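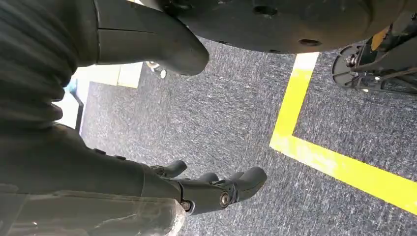
**Facilities Profile: Carpet Care at the Monlow Building**

September 7, 2020

Edileuza Toledo has supervised interior maintenance at the Monlow Building since the offices opened, and she regards the floor as the part of the property most often misjudged. "People look at the walls and the lighting when they inspect a room," she said. "I look at the carpet under the equipment."

The building has 97 rooms, most of them carpeted. Under the schedule adopted in March, each is vacuumed daily and cleaned in full every 3 months. Ms. Toledo said the strips beneath low bases and beside wheels call for the closest attention. "A vacuum head will not go under there. You have to get down on your knees with the narrow tool."

Her colleague Ismael Batista keeps the records of furniture and equipment movement. Any item on casters is to be rolled at least its own width before cleaning begins, and its wheels are wiped before it is returned. Mr. Batista said the second step was added after a review of staining on the upper floor. "We were cleaning the carpet and then rolling the dirt straight back onto it," he said.

Asked whether carpet remained a sensible choice for working rooms, Ms. Toledo said she had argued both sides. Hard flooring is easier to mop, but staff on the lower level had complained of noise from overhead. The management office accepted her proposal to keep the carpet and to purchase 200 replacement tiles, which are stored beside the freight elevator.

Mr. Batista would have preferred a larger order. "The color changes from one batch to the next," he said. "I asked for more, and I expect I will ask again."

Requests for spot cleaning may be left at extension 426.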